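Snack Storage in a Shared Student Room
Project report by Musyoka Minja
Household Studies, second-year module

1. Background

Birnbridge is a hall of residence with study bedrooms on five floors. The rooms have a bed, a desk, a wardrobe and one shelf. There is a kitchen at the end of each corridor, but most residents keep dry food, sweets and a kettle in their own room. The module asked us to choose a small storage problem at home and try out a way of dealing with it. I chose snacks.

Packets in our rooms tend to end up in desk drawers, coat pockets and the bottom of bags. Things get bought twice, and some are past their date by the time they are found. The budget for the project was 525 shillings from the Mosoti fund, which covered the snacks only. The tray and kettle were already in use.

2. Method

The bed was used as the sorting surface. It is the largest flat area in the room and the desk was taken up with coursework. Everything was laid out on the bedcover first, without any order, so that the different kinds of wrapper could be compared. The items were then picked up one at a time and given a place.

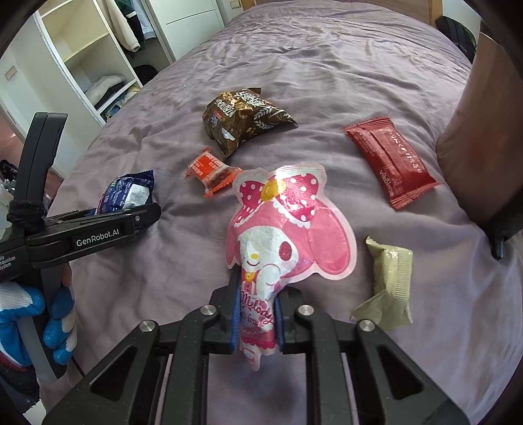
I had planned to sort by flavour, sweet on one side and savoury on the other. This was given up early on. Several of the labels were in a language I can't read, and guessing from the wrapper was not reliable. Size and shape worked better. A bag with a shaped outline does not stack and is awkward to stand up, so it needs to lie flat on top of other things. Small twists and single sweets slide underneath larger packs and get lost, so they need a container with a rim.

The rules I used in the end were:

Flat packs go in the tray.
Single sweets stay together in one group.
Shaped bags go on last.
The kettle stands apart from the food.

The last rule came from Valtia, who has the room next door and has had biscuits go soft from steam. When the kettle is in use it goes on the desk.

3. Results

The tray was the most useful item. It is shallow, so nothing in it is hidden, and it can be lifted with the packets still in place. It holds less than I expected. Larger bags take up the floor of the tray quickly and leave corners that only fit something small.

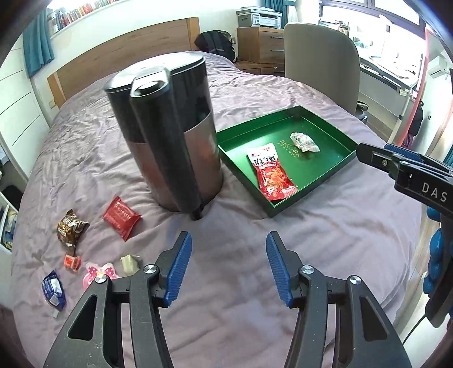
Figure 2. Kettle and green tray on the bed, with wrapped sweets still to be sorted.

The sweets took longer than the packs. They are light and roll into the folds of the duvet, and I had to smooth it down 2 times during the sorting. A firmer surface would have saved time here. Retine suggested a large baking sheet, which I did not have.

I kept the system going for 7 days afterwards. The tray sat on the shelf and the sweets went into a mug beside it. By Thursday the mug was nearly empty and the tray was still in order. I bought no duplicates that week, although one week is too short to show much.

4. Problems and changes

The tray has no lid, so it collects dust. Opened packs also need a clip. If I repeated the project I would use a deeper box for bags and keep the tray for flat packs, and I would write the date of purchase on each pack with a marker before putting it away.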